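Call for Reviewers: Good Practice for Simulated Robot Recordings

Tullstead Working Group on Simulation Records
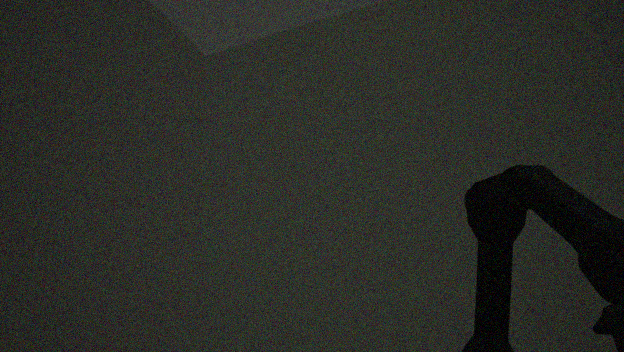 We are looking for people who use recordings from simulated robot arms in their daily work and who are willing to check a draft set of rules against real files. The draft covers how a recording should be named, described, checked and passed on to someone outside the team that made it. It is meant for small labs, integrators, software teams and training colleges that share this kind of material with each other.

The first version of the rules was written at Tseng and Hostness, two firms that had been trading recordings for a while and kept running into the same problems. Files arrived with no note of the arm model. Lighting settings were changed between runs and not written down. In some sets the camera position was given in one unit and the joint positions in another. The draft is now long enough to be useful and needs to be read by people who did not write it.

What reviewers will do

Each reviewer gets a packet of 1,000 short recordings out of a test set of 2,639, along with the draft rules and a checking sheet. You go through your packet and mark each recording as pass, fail or unclear under each rule. Packets overlap, so we can see where two reviewers read the same rule differently. Please do not compare answers with other reviewers until you have sent in your sheet.

The sections under review are:

Run information. Arm model, controller version, simulator version, time step and random seed.

Camera and lighting. Position, field of view, exposure, light sources, and whether noise was left in by the renderer or added afterward.

Low-light and partial views. When a recording in which the arm is dark or only partly in view may be kept, and how it must be labeled.

Failed runs. How to mark a run that stopped early, hit a joint limit or passed through an object. The draft says failed runs are kept and marked. Several early readers disagreed with this and we want more opinions.

Handover. What goes in the cover note, who signs it, and how corrections are sent out once a set is in use.

The section on low-light and partial views is the least settled. The current wording asks the checker to decide whether the arm can be "clearly made out," and our own checkers did not agree on what that means. If you have worked with dim renders or with cameras mounted close to the arm, please say so in your reply.

Who can apply

You should have at least 2 years of work with robot arms, in simulation or on a shop floor. You do not need to be a programmer. Quality inspectors, safety staff and technical writers are welcome, and so are instructors who teach from recorded material. You will need a computer that can play video and a monitor you trust for dark images. Please turn off any automatic brightness or contrast setting while you are checking.

Staff of Tseng and Hostness may comment on the draft but cannot serve as reviewers.

Time and pay

The work is done remotely and at your own pace over six weeks. We pay $2,000 per completed packet, in one payment after the checking sheet and a short written comment have been received. Partly finished packets are paid by the share completed, provided at least half is done. There is one online briefing at the start, which is required, and one discussion call at the end, which is optional.

Files and confidentiality

Packets are sent through Flirno, our file transfer service. An account will be set up for you. The recordings may not be posted, passed on or used to train software. The draft rules may be discussed with coworkers but please do not circulate the text. Reviewers will be listed in the published version unless they ask to be left out.

How to apply

Send a one-page summary of your experience and a few lines on which section interests you most. Applications must reach the Tullstead office by March 23, 2024. Use the contact form on the working group page and choose "Reviewer" as the subject. Everyone who applies will get an answer.

The revised rules are planned for release in September. Comments from people who are not reviewers can be sent through the same form at any time before then.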